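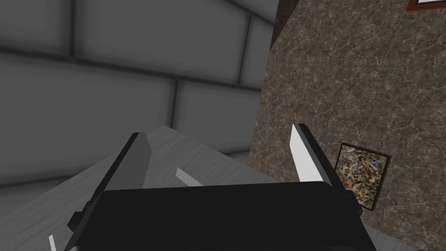 短篇小说 · 路线与地图

复测

霍尔纳赫(Hornach)到诺利茨(Nollitz)的步行路线,官方手册给出的全长是54.7公里,分三段,最高点在阿尔特代尔(Altdale)以北的鞍部。手册第三版付印之前,出版方要求对中间一段重新测量。合同上写的是两名测量员,六个工作日,测轮、气压高度计、手持定位仪各一套,住宿凭票报销。

沙菲克·瓦尼加塞卡拉负责推测轮。测轮周长一米,每转一圈,计数器加一。出发前他在霍尔纳赫车站的站台上做了校准:沿钢卷尺推一百米,往返三次,读数分别为100.1、100.0、100.1。他把三个数记在本子第一页,取平均,签字。

丘卓熙负责记录。他走在后面,每到一处路标停下,抄编号、朝向、油漆状况、桩体倾斜度。油漆分四级,一级为新,四级为不可辨认。倾斜超过十度的要拍照。

第一天的路面是压实碎石,坡度平缓,路右侧有排水沟,沟里长着灯芯草。他们经过一座废弃的石灰窑、两道牛栏门和一段与自行车道共用的路基。共用段长352米,手册上写的是三百五十米。丘卓熙在备注栏里写:可不改。

“差两米。”沙菲克说。

“取整规则是十米。”

“那就不改。”

当晚住在阿尔特代尔的客栈。客栈有四间客房,热水到九点为止,早餐七点开始。沙菲克把当天的读数抄进表格,丘卓熙核对,发现二十七号桩到二十八号桩之间的距离比第二版少了547米。

他又核对了一遍。

“第二版是谁测的?”沙菲克问。

丘卓熙翻到手册末页。末页列着测量人员的姓名缩写,一共三组,前两组他都认识,第三组只有一个字母S,后面是一个句点。

“可能是路改过道。”他说。

“改道要登记。”

“没有登记。”

第二天他们返回二十七号桩,重走这一段。天气阴,能见度良好,气压比前一日低四百帕,高度计作了相应修正。从二十七号桩出发,路沿山腰向东,穿过一片云杉林,过一座木板桥,再上二十八号桩。测轮读数与前一日相差不到一米。桥的两端没有旧路痕迹。林子的树龄在六十年以上,第二版付印是十一年前。

丘卓熙站在桥上看等高线。按第二版的距离,路应当在某处多绕出一个弯。图上没有这个弯。图上的线和他们脚下的线是重合的,只有里程对不上。

“测轮会不会打滑?”

“打滑是读数偏小,”沙菲克说,“要滑掉五百多米,得把轮子提在手里走。”

“他的读数偏大。”

“所以他多推了。推到别处去,又推回来,没有扣掉。”

丘卓熙把547除以二,得273.5。他们从二十七号桩起,每隔五十米停一次,检查路的两侧。第七次停下时,沙菲克在左侧的越橘丛里找到一条岔路。岔路宽四十厘米,没有标记,向下,坡度十四度,土质,有树根。他把测轮的计数器归零,推了进去。

岔路的终点是一块突出的岩台。沙菲克看计数器,读数273。

岩台朝南,长度不超过六步。从这里可以看见诺利茨方向的整条河谷,河在谷底拐了三次,第二道拐弯处有一个村子,教堂的屋顶是灰色的。地图上那个村子叫谢克(Shek),不在路线上。岩台靠里的一侧摆着一块平整的石头,高度适合坐。石头不是这里的岩层,颜色要深一些,应当是从下面搬上来的。

他们在那里停留了二十分钟。沙菲克喝了保温壶里的茶,换了一双袜子。丘卓熙测了海拔,700米,误差正负三米。他把数字写在本子上,写完才想起来岩台不属于测量范围,于是在数字两边加了括号。

“手册里有没有提到这个地方?”沙菲克问。

“没有。第一版没有,第二版也没有。”

“只提到了里程。”

“里程是包括在内的。”

云从西边移过来,河谷的上半部分暗下去,谢克还亮着。村子里有一辆车在动,很慢,沿着河走了一段,在第三道拐弯处不见了。丘卓熙记下了时间,十一点四十分,然后把它划掉。

返回主路后,他们继续向诺利茨方向推进。下午完成了九公里,路标状况以二级和三级为主,三十四号桩倾斜十二度,已拍照。三十六号桩缺失,只剩底座,底座上有四个螺栓孔,其中两个锈蚀。傍晚下了小雨,测轮的轮缘沾泥,沙菲克每隔1,000米停下来刮一次,因为泥层会使周长变大。

报告是在诺利茨写的。旅馆房间里有一张桌子,桌子不够长,表格摊开以后有一截垂在外面。丘卓熙从第一段写起,写到二十七号桩时停了笔。

表格的这一行有五栏:起点、终点、第二版里程、本次里程、差值原因。前四栏已经填好。第五栏只能从代码里选:A为改道,B为仪器误差,C为抄录错误,D为其他,选D须附说明,说明会印在附录里,附录对外公开。

“B。”沙菲克躺在床上说。

“仪器没有误差。”

“那就C。”

“他抄得没错。他推了多少就写了多少。”

沙菲克没有再说话。隔壁房间有人在放水,管道响了一阵。丘卓熙看了看手册末页的那个字母,又看了看自己本子上带括号的700。按规定,原始记录与报告一并上交,出版方存档十年,十年后销毁。

他选了D。说明栏限四十个字。他写了两稿,第一稿写明了岔路的位置、长度和坡度,数了数,三十六个字,没有超。第二稿是:“第二版含一段往返支线,本次未计入。”他用第二稿,把第一稿那页纸折好,夹进高度计的盒盖里。

报告日期填的是2019年6月4日,星期二。两人分别签字。沙菲克签完以后把测轮拆成两截,装进帆布袋,计数器朝上。他没有归零,上面还停着当天最后的读数。

第三版次年三月出版,中段里程减去了0.5公里。末页的测量人员增加到四组,第四组是两个人的缩写,中间用斜线隔开。

丘卓熙收到两本样书。他把其中一本翻到中段的地图,用铅笔在二十七号桩以东画了一条短线,向下,没有标长度。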